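Floor mat (vehicle)

A floor mat, also car mat or foot mat, is a removable cover for the floor of a car, truck or van. Keeps dirt, water, road salt and snow off the carpet underneath. Most are made of rubber, carpet or a plastic blend. Sold with the vehicle or separately.

Contents
History
Materials
Surface features
Fastening
Cleaning and wear
Packing and storage
See also

History

Early cars had bare wood floors, sometimes with a loose piece of rubber or coconut fiber laid on top. Carpet came in with the more costly closed cars. Rubber stayed normal in trucks and farm vehicles for a long time after, partly cheap, partly easy to hose out. Loose mats over carpet became common once carpet was standard in ordinary family cars. Deep tray-shaped mats came later, first in places with heavy snow.

Materials

Rubber. Natural or synthetic, usually a mix. Heavy, lies flat, stays bendable in cold if the mix is right. Cheap mixes go stiff in winter and crack at the corners. Strong smell when new, fades over some weeks.

Carpet. Tufted or needle-punched pile on a rubber or felt backing. Softer and quieter than rubber, slower to dry. Often bound at the edge with stiched tape.

Thermoplastic blends. Lighter than rubber and hold a sharper shape, so used for deep trays. Can be slippery under wet boots.

Coir. Coconut fiber on a vinyl back. Now mostly seen in older cars and restorations.

Surface features

A molded mat is rarely plain. The pattern does several jobs, and one mat may carry more than one type of pattern.

Ribs. Long raised lines, good for holding water in the channels between. Direction matters, ribs running toward the door let water drain out onto the sill.

Dots or studs. Give grip in all directions. Harder to wipe clean than ribs, grit gets stuck between them.

Heel pad. A thicker area on the driver's side where the heel rests while the foot works the pedals. First part of the mat to wear through. On carpet mats it is a separate piece of vinyl or rubber, sewn or heat-bonded on. On rubber mats it is molded in.

Label panel. A flat or recessed area for a maker's name, model name or drive type. Raised letters are formed in the mold along with the rest of the mat.
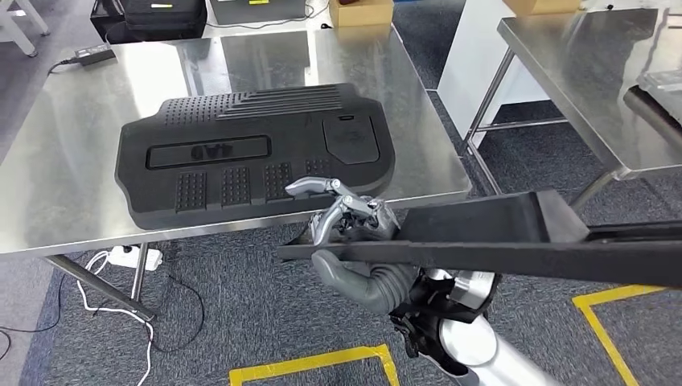
Black rubber mat with raised dots, ribs, a heel pad and a "4x4" label panel.

Raised rim. A lip at the outer edge to hold liquid. Low on flat mats, much taller on trays.

Fastening

A loose driver's mat can slide forward and catch under a pedal. This is the main safety concern with floor mats and the reason most newer cars have fixed anchor points.

Common types are the hook, which comes up through a slot or hole in the mat, the twist lock, and the press stud. Anchors differ between makers and often between model years, so a mat cut for one car may not line up with another even when the outline looks right. Some universal mats have only spikes or nibs on the underside. These hold well on carpet, poorly on vinyl flooring.

Stacking one mat on top of another is advised against in most owner's manuals. The upper mat has nothing to grip and sits higher against the pedals.

Cleaning and wear

Rubber mats are shaken out, then washed with water and a mild soap. Silicone dressings give a shine but make the surface slick, not recomended on the driver's side. Carpet mats are vacuumed and shampooed, and should be fully dry before going back in or the floor below may smell of mold.

Typical wear is a hole at the heel pad, torn anchor holes, curled corners. Curling in rubber can often be fixed by warming the mat in the sun and laying it face down under weight.

Packing and storage

Mats are best shipped and stored flat. Rolled rubber takes a set and may need days to relax. Thin mats survive rolling, deep trays do not. Clear plastic film or bags are used to keep off dust and scuffs, taken off before use.

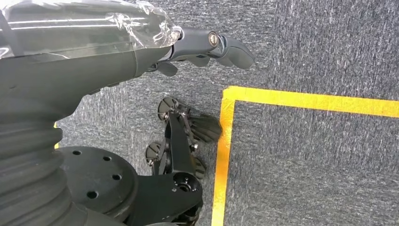
Clear plastic wrap over a gray robot arm.

See also
Automotive carpet
Cargo liner
Mud flap
Doormat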